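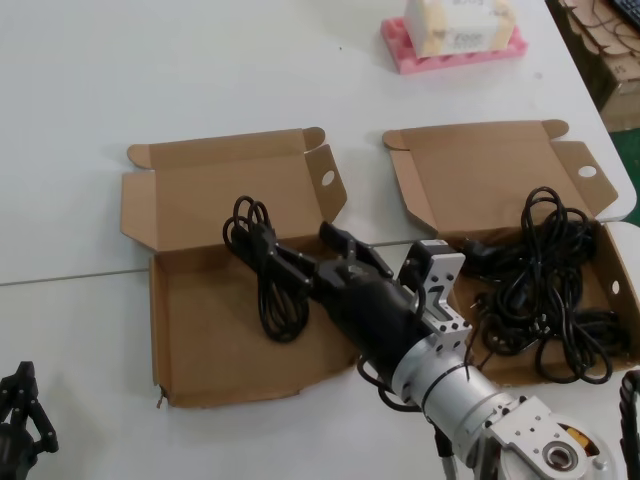
Visit report: State Records Center, Nernovbridge

The center holds inactive paper records for the executive branch agencies of the state government, plus the papers of outgoing governors until the state archives takes them. It opened to outside visitors in April for the first time in several years. The tour started at 9:30 a.m. and covered intake, the stacks, the review rooms and the disposal dock. Phones stayed in lockers at the front desk past the first door.

Intake

Agencies ship records under a transfer form that lists the series, date range, retention code and access level. Intake staff check the form against the contents before anything gets a shelf location. A shipment with an incomplete form goes into a holding cage and the agency has 17 working days to correct it. After that it is returned at the agency's cost.

Most rejections are for missing access levels. Agencies tend to leave the field blank when a series mixes public and restricted files, and the center will not assign a level on the agency's behalf. The governor's office is treated like any other sender. During the last change of administration the center ran a second shift at intake for 3 weeks, and staff said the forms from departing offices were the weakest they had handled.

Tracking

Tracking is done in Brukell, which replaced a card system and a separate spreadsheet for restricted files. Every container has a barcode, and every restricted folder inside it has its own. A folder cannot be checked out in Brukell without a named recipient, a return date and a reason code. The default loan period is 90 days. One renewal is allowed, then the folder has to come back physically and be opened at the counter before it can go out again.

Overdue notices go to the borrower first, then to the agency's records officer, then to the inspector general. I asked how many restricted folders were overdue on the day of the visit. The answer was 68, nearly all held by two legal departments involved in the same lawsuit.

The weak point is copies. Brukell follows the original folder only. If an office scans or photocopies the contents, the copy is covered by that office's own rules, and those vary a good deal. The center has asked for a statewide copy log and has not been funded for one. 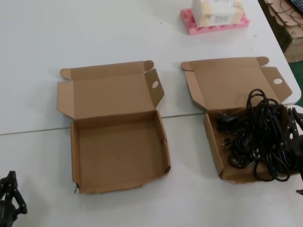
Open mailer boxes on white tables.

Stacks

There are two storage halls. Hall A is general records on fixed steel shelving. Hall B is restricted and has compact shelving installed by Wieczorek, with card access on the hall door and a second reader on each aisle. Temperature and humidity are logged in both halls, but the alarm limits are tighter in B. The aisle readers were added after an audit found that the hall door log could show who was inside but gave no clue as to which series had been handled.

Review rooms

Requests under the public records law are worked in four rooms behind the stacks. A reviewer reads the file, marks exemptions, and a second reviewer signs off. Redaction is done on scans made with Pliltetti equipment, and the paper original is left unmarked. The backlog is mostly email printouts from a period when agencies were told to print and file. These are slow to review, as the same thread can turn up in several folders with different attachments.

Disposal

Records past their retention date need signatures from the agency, the center and the state archives. Any open lawsuit or legislative inquiry puts a hold on the whole series. Shredding is on site. We saw the dock, but no load was scheduled.

The tour ended at noon. Group visits are booked through the front office, and bags larger than a letter-size folder have to be left in the car.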